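New gentle movement classes on the way for Cescombe

August 6, 2025

Anyone who has walked past the old drapery on Hinrichs Lane this summer and wondered what all the sawing was for can stop guessing. Luvitar, the small movement and breathing studio run by Sólveig Brynjólfsdóttir and Lotte Baert, is moving in, and its first classes in Cescombe start in September.

It is lovely news for the town. Until now, people who wanted a slow, well-taught mobility class have had to take the bus over the hill or make do with a video in the front room. Luvitar is bringing 11 classes a week, from an early stretch before work to a late evening session that is mostly lying down (and already the one everybody is asking about!).

Sólveig trained as a dancer and came to teaching after a long spell of back trouble in her twenties. Her classes use mats, soft balls and a good deal of floor work, and she keeps them small, with room for 15 at most. "I want to be able to see everyone's feet," she says. "If I can't see your feet I don't know what the rest of you is up to."

Lotte looks after the breathing and relaxation side, and will also teach a chair-based class for people who find getting down to the floor hard work. You don't need any kit for that one, or any special clothes. Jeans are fine if you can bend in them.

The building has scrubbed up beautifully. The big shop windows are still there, now with frosted glass on the lower half, and the original floorboards have been sanded and oiled in the main room. Upstairs there is a smaller room for one-to-one sessions, with a heater that works, as anyone who ever bought curtains here in January will be glad to hear. There is step-free access through the side door in the yard, and a changing room with lockers on the ground floor.

Terence Crabtree, who came along to a trial class in the church hall in the spring, has already put his name down for the whole autumn term. "I'm a retired roofer and I hadn't touched my toes since school," he told us. "I still haven't, but I'm a lot nearer. I sleep better as well, and my wife says I've stopped groaning when I get out of the car."

A second local name is involved too. Emília Murín, whose food stall Zuvitz is well known to regulars at the market, will run the little kitchen at the back of the studio. Expect soups, flatbreads, stewed fruit and big pots of mint tea, served at a long shared table after the morning classes. You can eat there without doing a class first, and Emília says she won't be checking.

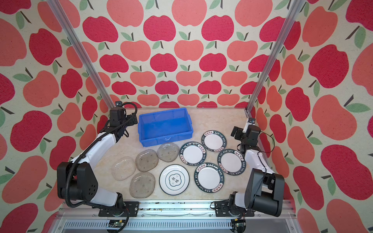 Plates and a blue bin on the table, with apple-print fabric behind.

Single classes can be booked by the session or in blocks, and there is a lower rate for students and for anybody on a pension. The studio has also set aside 200 free places over the first term for people sent along by the Cescombe surgery, where physiotherapist Zeeshan Virk has been keen on the idea from the start. "So many of my patients do their exercises for a fortnight and then stop," he says. "Having a friendly room to go to, with other people in it, makes a huge difference."

An open afternoon will be held before term begins, with short taster sessions in both rooms and a chance to meet the teachers. Bring socks and a water bottle. The full timetable is up in the studio window now, and paper copies can be picked up from the library desk.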